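# The Clondora water dispute and the question of who speaks for growers

The disagreement over the Clondora allocation has now entered its second season, and it has become plain that the two grower bodies in the district do not intend to present a common position to the state government.

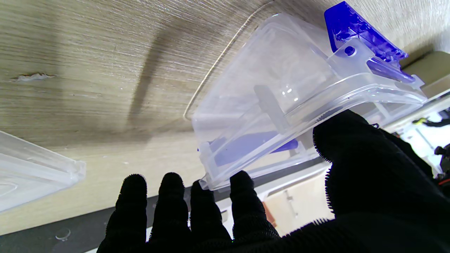
The Clakthorpe Growers' Association lodged its submission in October. It asked that the interim limits be withdrawn in full and that those fined during the blockade of the Gosselin weir road have their penalties set aside. The Gosselin Irrigators' League replied within days. Its statement supported the withdrawal of the limits but declined to support any relief for members who had parked machinery across a public road.

I have attended meetings of both bodies and hold membership in neither. My view is that the League is entitled to its position, although the manner in which it was published did considerable harm. The statement was sent to the regional papers before it was sent to the Association, and 4 of the growers it criticised learned of it from a radio bulletin at six in the morning.

The figures deserve attention. The Association's petition carried 224 signatures, and the League has questioned 50 of them on the ground that the signatories lease land and hold no entitlement of their own. I do not find this argument persuasive. A family leasing ground at Clondora pays for water as surely as an owner does, and is usually less able to carry a poor year.

The sitting member has so far said only that all parties will be heard. The opposition has promised an inquiry – its terms have not been released – and has taken care not to mention the blockade. Both sides of the chamber appear content to let the growers argue among themselves until the budget session is over.

There is also the matter of Pomuvel, the contractor engaged to meter the eastern channels. Its readings form the basis of the interim limits, yet neither the Association nor the League has been given the full set. I wrote to the department seeking them and received an acknowledgement. Should the readings be supplied, I will publish them on this page without alteration.

The next joint sitting is to be held at the Clakthorpe hall at 7 pm, with 2 representatives from each body permitted to speak. Members of the public may attend, and written questions will be accepted at the door until the meeting is opened.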